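冷やごはんがちゃんとおいしい! Drollholmの陶器おひつを使いはじめて

7月に入ってから、わが家の炊飯器は朝に一度だけ働いて、あとはお休みしています。残ったごはんの居場所が変わったからです。買ったのはDrollholmの陶器おひつ、二合用。届いた日の夜からずっと誰かに話したくて仕方がなかったので、長くなりますが書きます。

きっかけは料理教室で一緒のジョティ・カシャップさん。お昼に出してくれた豆カレーの横のごはんが、朝炊いたものだというのに粒がしゃんと立っていて、思わずおかわりしました。保温だとあの独特のにおいが出るし、冷凍だと端っこが固くなるし、と長年あきらめていた身には衝撃でした。その場で商品名をメモして帰りました。

まず重さの話を。ふたを含めると、片手でひょいと持てる感じではありません。棚の上段はやめて、流しの横に置きっぱなしにしています。色は白と鉄色の二種類で、私は鉄色。内側だけ釉薬がかかっていなくて、指でなでるとさらさらします。ここが余分な湯気を吸ってくれるそうで、たしかにふたの裏から水滴がぽたぽた落ちてくることがほとんどない。これがうれしい!

最初は目止めが必要です。説明書には米のとぎ汁を入れて弱火で、とあるのですが、火加減の目安が書いていなくて少し迷いました。私は湯気が立ってから35分そのままにして、火を止めて冷めるまで放置。今のところにおい移りもしみもありません。直火にかけていいのは本体だけで、ふたはだめ。ここは説明書の字がとても小さいので、買った人は先に読んでください。

肝心の味です。朝七時に炊いて移したごはんを昼に食べると、甘みがはっきりします。塩むすびにするとよくわかって、冷めているのにほろっとほどける。夜まで置くとさすがに表面が少し乾きますが、温め直せばまた戻ります。電子レンジはふたをしたまま、茶碗二杯ぶんで700Wを二分弱。ラップを使わなくていいのは地味に助かります。ただし出すときは取っ手までしっかり熱いので、ミトンは必須です(一度やりました)。

夏場の置きっぱなしは心配なので、夕方まで食べないとわかっている日は粗熱を取って冷蔵庫に入れています。高さがあるぶん棚を一段外すことになり、ここは家族から小さな苦情が出ました。

比べる相手として、前に使っていたCitardの木のおひつにも触れておきます。木の香りはやっぱりいいんですよね。すし飯を作るならいまでもあちらを選びます。でも乾かすのに気をつかうし、梅雨どきに一度黒ずませてしまってからは出番が減りました。陶器のほうは洗ってふせておくだけ。とはいえ完全に乾くまで半日はかかるので、毎日二回使いたい人には向かないかもしれません。

気になったところも書いておきます。しゃもじが付いていないこと。ふたのつまみが丸くて、濡れた手だとすべること。それから三合炊きの家庭には小さいこと。大きいサイズもあるのですが、わが家のレンジには高さが足りず、泣く泣く二合用にしました。買う前に庫内をぜひ測ってください。

それでも、炊きたてより翌日の昼ごはんのほうが楽しみになるなんて、去年の自分に教えてあげたいくらいです。次はMorganの雑穀を混ぜて試すつもりで、ひと袋もう用意してあります。蒸し野菜にも使えるらしいので、とうもろこしが安いうちにやってみます。
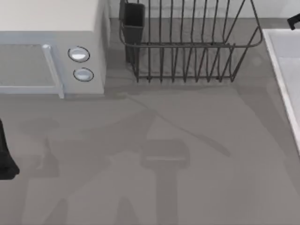

縦の取っ手と丸いつまみ二つの白い電子レンジ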